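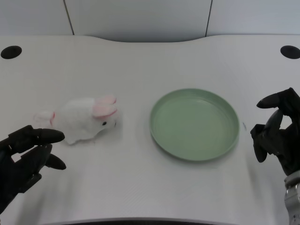 Fig. 1. White plush rabbit on a white table.

September – by the course tutor
Small Venues and Free Events, Handout 2: The opening night

Last week we finished with permits and the rent agreement. Today we go to the opening night itself, and we use the Clutby case again. Please have your floor plan with you, we will draw on it in the second half.

For those who missed the first meeting: Clutby is a former tram shed in Kitadau. It was opened as a hall for concerts and indoor skating, with one floor, one bar and a small yard at the back. The allowed capacity is 200 persons inside. The yard is counted separately, but only when the side gate is unlocked and one person of the staff is standing there.

1. Free entrance does not mean open entrance

The organizers made the first evening free of charge. They did not give out tickets, only a stamp on the hand. At eight in the evening the door counter showed 184, and everyone was calm. One hour later it showed 261. The number on the counter was correct, but it was the number of people who came in, and the staff did not count the people who went out. So at this moment it was not known if the hall was over the limit or not.

The doors were closed for twenty minutes while two people walked through the hall and made a new count by hand. The result was below the limit. Outside, however, there was already a long line, and some guests left for good.

What to write in your plan: who counts in, who counts out, and how often these two speak to each other. A written note every fifteen minutes is enough for a hall of this size. If you use stamps, decide before the evening if a stamped person who went out for air has priority over a new guest. In Clutby the two people at the door gave different answers to this.
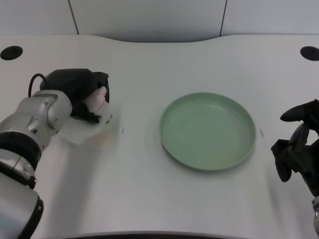

How early should the first band start when the entrance is free?
Around forty-five minutes after the doors open is a good plan. At a free event many guests come late, because they did not pay and do not feel they lose something. If the first band plays to an empty floor, the band is unhappy and the people at the bar do not move forward for the rest of the night.

2. The order of the program

The program in Clutby had three parts: a skating demonstration, a local group called Żak, and then a DJ set until midnight. On paper it looks simple. The problem was the floor. Skating needs a clean and empty floor, and a concert needs cables, monitors and people standing. The change between the first part and the second was planned for ten minutes and took thirty-five.

Please look at your own program and mark every place where the floor must change its use. For each such place you need to know:
– who tells the audience what is happening
– where the audience stands during the change
– what is heard from the speakers in this time
– who says that the stage is ready

Żak did their sound check in the afternoon, which was correct, but afterwards the ramps were pushed in front of the stage and two monitors were moved. Nobody had marked the positions with tape. A roll of tape costs very little and I repeat this every year.

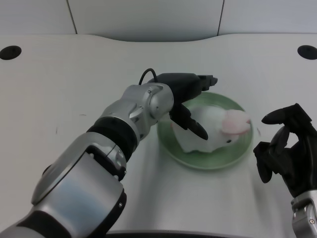

The DJ part went without trouble, mostly for the reason that the DJ table was already standing at the side from the beginning. If something can be built before the doors open and it is not in the way, build it then.

3. Neighbors and the end of the night

In the agreement with the town, the yard has to be quiet from ten o'clock. The organizers put a sign on the door to the yard. A sign is not sufficient, as people read it only on the way out and forget it after the second drink. The Gultosia festival, which uses the same street in summer, has another solution: they move the smoking place to the front side, where there are no bedroom windows, and they close the yard completely at half past nine. I recommend to compare both methods in your homework.

Also prepare a telephone number for the neighbors and put it in their mailboxes some days before. The phone must be with a person who is not standing next to a loudspeaker.

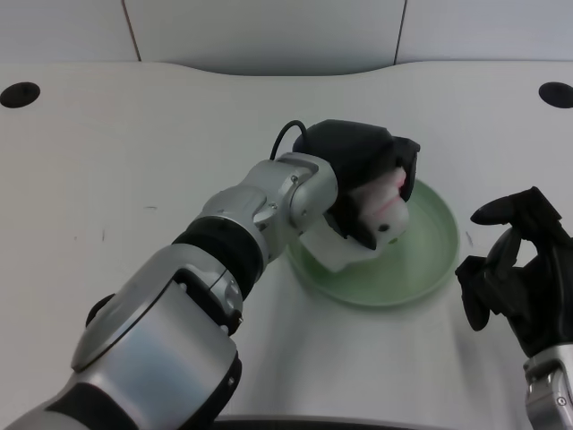

For the closing, the usual mistake is to turn on all lights at once. Bring the music down first – two or three slower pieces – then half of the lights, then the bar stops selling. Clutby did it in the opposite order, and the line at the coat room was so long that the last guests left at one.

Homework
Draw the timetable of an opening night for your own venue, on one page, from sound check until the key is turned. Mark the counting times in a different color. Bring it printed.

Comments

evening group: Is the staff included in the 200, or only guests? In our hall we were told that everybody counts, the band too.

course tutor: In Clutby the staff and the band are included. Check the text of your own permit, it can be different.

second row: We tried the slow music at our school concert and the people just started to dance in pairs. But they left on time.

hallkeys: Could you please upload the floor plan again, my copy has the side gate missing.

Contact: Small Venues course office, Kitadau | © Small Venues course | Back to top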